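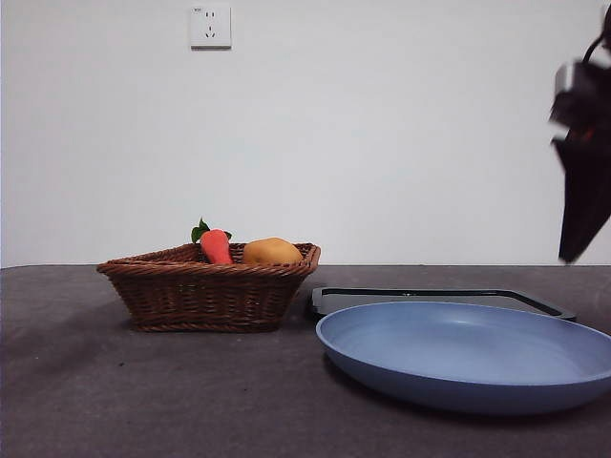 FEATURES / AUTOMATION

An Afternoon With the Vegetable Robot

Simier held its open day on January 30, 2022, on the second floor of a former printing works in Ciltden. The sign downstairs still has the printer's name on it. Visitors were told to take the freight elevator, which holds six people and a stroller, and to hang their coats on a rail by the door.

The company builds software for robot arms that handle objects people use at home. It does not build the arms. It buys them, mounts them on benches, and tries to get them to do things that a four-year-old does without thinking. Its best-known program so far is called Ochoa, and the job Ochoa was given for the open day was to move toy vegetables from one container to another.

That sounds like a small thing to show the public, and several visitors said so in the elevator. The benches are small too. The one I spent most of my time at had a gray top against a plain off-white wall, with a wicker basket on the left and a pale blue dish on the right. The arm comes in from above. A toy carrot stood up in the basket with its leaves over the rim, and next to it was a toy potato sitting lower down, so that only the top of it showed.

The engineer running the bench explained the choice of toys. Real vegetables bruise, dry out and change shape over a week of testing. A toy carrot is the same carrot in March as it was in January, so if the arm starts dropping it, the fault is in the software or the hardware and the team can go looking for it. The toys are also cheap enough to replace when one gets crushed. They keep spares in a drawer.

Each attempt starts with a typed instruction. On the day these were plain sentences, such as "put the pepper in the dish" or "put the potato back." The arm waits a second or two, swings over, stops above the object, and comes down. The waiting made people talk. Children in particular wanted to know what it was thinking about, and the engineer told them it was comparing the words with what its cameras saw.

A counter on a monitor by the window showed how many attempts the bench had logged since it was set up. When I arrived it read 1,367. I asked how many had worked and was told that the screen counts everything, good and bad, and that the failures are often watched more closely than the rest. A failed attempt gets a short written note. I was shown a few of them. "Closed too early," said one. "Pushed basket," said another.

The basket gives more trouble than the dish. An object low in the basket has a wall on every side, and the fingers have to get down past the rim before they can close. The carrot is easier when it stands upright and harder when it has fallen over. The dish is shallow, with sloping sides, and the arm can come at it from almost any angle, though a long object tends to roll when it is let go.

The green pepper is the long object. It is curved and shiny, and in the dish it lies across from side to side, with the thicker end to the left. The engineer called it the worst of the set. The shine throws bright spots that move when the arm moves, and the curve means that a grip in the wrong place makes it turn in the fingers.

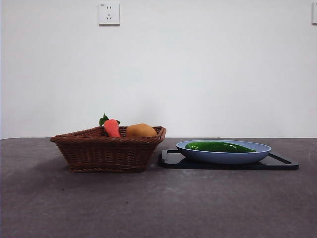

Two Kinds of Camera

Simier uses two views of each bench. One camera is fixed and sees the whole layout: the basket, the dish, the black cutting board, the wall behind. The other rides on the arm near the gripper and sees very little, but sees it close up. The fixed view tells the program where to go. The close view takes over for the last few inches.

Visitors could watch the close view on a second monitor, and most of them preferred it. It is a strange picture at first. The two black fingers take up the bottom, and everything else swings past whenever the arm turns. Then the object fills the middle and the fingers come in from both sides.

The engineer said the company tried for a while to work from the fixed camera alone. It was simpler to wire and gave them less to store. The arm got close but often stopped a finger's width off, and a finger's width is enough to miss a pepper. Adding the second camera meant rewriting a large part of Ochoa. The rewrite took the whole of one summer and is the version that was running during my visit.

I asked whether people nearby upset it. The benches at Simier are not fenced off, and staff work right beside them, handing things over and moving things out of the way. The arms on these benches run slowly for that reason, and there is a red stop button at each one. The program has to cope with a hand or a sleeve passing behind the thing it is meant to be looking at. Early versions did not cope well. They would slow down, or go after the wrong object.

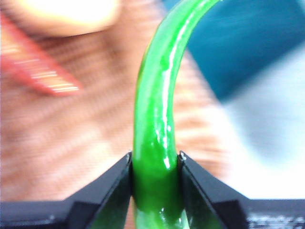 Who It Is For

The first customer is Trevari, a company that runs kitchens for care homes and wants help with sorting and putting away. The work with Trevari is at an early stage, and no arm has gone into one of its kitchens yet. A test kitchen is being fitted out on the ground floor at Ciltden. Visitors were allowed to look in through the door. It had counters, a sink without taps, and a lot of cardboard.

Real kitchens will bring problems that the toys leave out. Potatoes arrive muddy and in sacks. Dishes get stacked. Someone will leave a towel over the thing the arm is supposed to pick up. The plan is to add these one at a time, beginning with stacked dishes, and to keep the old benches going alongside so that the team can tell when a change has made the simple jobs worse.

By late afternoon the front desk had signed in 215 people. I went back to the bench once more before leaving. A boy had been allowed to type the instruction and was looking for the letter P.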